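Open House

They let us in at the side door because the front one was for Tabrizi people, with the lanyards. I had a sticker. It said VISITOR and then a number, 94, and the adhesive was already giving up on my sweater.

October. Cold hands. I'd come from the night shift at Muvham and hadn't slept, and I was wearing the good shoes for no reason.

My sister-in-law got me the spot. Go look, she said, they're hiring, they like people who've worked lines. So I went to look.

Hallway, coffee, more hallway. A girl with a headset counted us in and said please hold questions untill the end. Somebody's kid asked one right away. Does it have a name. It's a Traser, the girl said. That's the model, the kid said, what's its NAME. She looked at her tablet like it might be in there.

Then the kitchen. I'd expected a factory floor, yellow lines, a cage. It was a kitchen. Faucet, knives, bamboo, the kind of place where you'd stand and eat cereal.

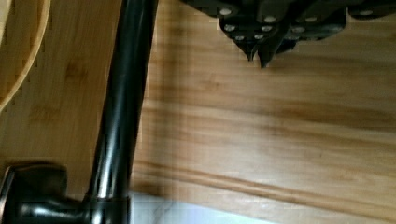

And I thought of my mother's, of course. She had one drawer that stuck and you had to hit it with your hip. Over 40 years of hitting it with her hip. I wondered if they'd taught it that. Didn't ask. Hold questions.

A man from Gendix did the talking. Fast, dry mouth, kept reaching for water he'd left on the other side of the room. He said the kitchen had been slower going than the warehouse. In the warehouse everything is where the computer says. Here somebody puts a towel on the toaster oven and goes to answer the phone.

People laughed. I laughed too, late.

He said 1372 tries. That was for one job, one, getting a thing off a plate and onto a board. I did the math on my own job, how many of those I do before first break. Then I quit doing the math.

The arm was waiting out over the counter with its blue light on. Plate of play food up on the little shelf, watermelon and a lemon, like a dollhouse lunch. The kid got shoved to the front so he could see. Everyone got quiet the way you do in church when you don't know the words.

Come on, I thought. I don't know who I was saying it to.

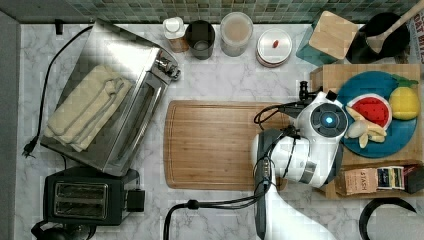 Questions

A woman in a green coat wanted to know what it cost. The Gendix man said that depends. She said on what. He said on a number of things, and found his water finally.

Somebody asked about eggs. Real ones. He said eggs were next year.

I had my hand half up. What I wanted to say was, who wipes the counter. Who is it that comes in at six and puts the lemon back. Because there's a person, there's always a person, I've been that person. But it came out as, is there a night shift.

He looked at me properly then. At the sticker, which was hanging by a corner.

There is, he said. Right now it's two people. They reset the plate, they watch, they write down what went wrong.

What goes wrong?

Oh, he said. Mostly the banana.

The kid thought this was the best thing he had ever heard. He said it the whole way down the hall. Mostly the banana, mostly the banana. His dad telling him inside voice.

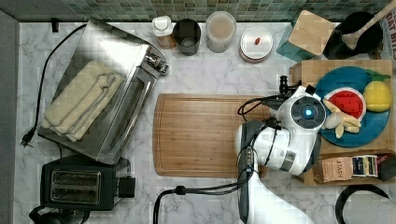 The demo counter, with the lemon and the banana on their plate.

I filled out the form on my knee in the parking lot. Experience, 23 years. Position desired. I wrote nights. The pen quit in the middle of it, so I went over the letters agian, hard, untill they showed.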